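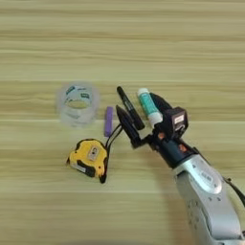
The contents of the desk, Room 6, Millet Annex

The inventory of Room 6 was conducted in May, in accordance with the closing procedure of the Brullutier Institute. Murali Thomas had been assigned to it with one colleague, Karim Benjelloun, and a form that allowed 40 entries.

By two in the afternoon the shelves were bare and the cartons sealed. The table remained. Thomas read the items aloud, as the procedure required, and Benjelloun entered them.

"Packing tape, clear, one roll. Tape measure, yellow and black, one. Marker, black, one. Glue stick, one. Eraser, one."

"Color of eraser?"

"Purple."

Benjelloun wrote it down. The form offered three outcomes for each article: retain, transfer, discard. The tape and the tape measure were transferred to the Tekness building without discussion. The marker was retained for the labeling of cartons. The glue stick was placed under discard, then moved to transfer, and the correction was initialed by both parties.

"The eraser was hers," Benjelloun said.

The form did not provide for this. The former occupant of Room 6 had held the post of Assistant Registrar for seven years and had left no forwarding address - or none that had reached the personnel office. She had corrected the institute's ledgers in pencil. It was understood that she had never submitted a page in ink until the figures had been read to her twice.

Thomas consulted the guidance notes. Section 2 stated that personal effects were to be held at the front desk until claimed. It gave no limit of time.

"Personal effect," he said. "One."

Benjelloun found an envelope bearing the old Bronix letterhead, crossed out the printed name, and wrote hers above it with the marker. He put the eraser inside and folded the flap without sealing it. The form was signed at 2:40. Thomas carried the envelope downstairs himself, although the procedure permitted it to go with the evening mail.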